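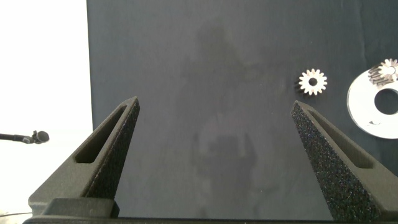
Re: [grillent-club] Gear task, rules and part list

Hi everyone,

Date: 11/04/2020
List: grillent-club

> Could whoever has the gear task this term please post where things stand?
> The Plillinport entry form wants a short write-up and I have nothing to
> put in it. Also, are we still using the printed fingers, or did we go back
> to the rubber ones? And how many grasps have we logged so far?

Sorry for the slow answer, I've been buried in lab reports! We're on the black fingers with the long slots, and I'd like to stay on them through January. The rubber ones kept folding on anything thin.

The task is the same as in the draft: gears and a big flat ring on dark cloth, pick the small spur gear, carry it over and set it down on the peg board. We have 162 tries logged out of the 400 we promised (I know, I know). 64 of those are from before I fixed the wrist angle, so please keep them in their own folder – the numbers don't mix well.

The part I like best is the grip itself. Come in from both sides, let the tips find the teeth, and close slowly. If you close fast, the gear can spin a little and then you're chasing it across the cloth. 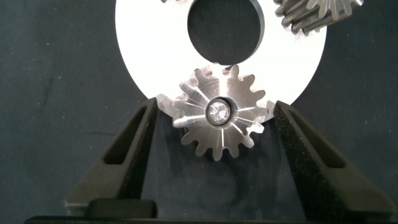
Photo: wrist camera, Grillent Robotics Club

For the write-up, I'd use that one. You can see both tips on the gear and the white ring behind it, and it'll still read fine if the form shrinks it.

Two things I need help with. The Woltamell script still saves everything under the same name, so rename your files before you start a new batch. And the Visser power supply is making that whine again – does anyone have a spare we could try?

I'm in the lab most afternoons if you want a turn driving. New members too, please come, it's fun once you get the feel of it!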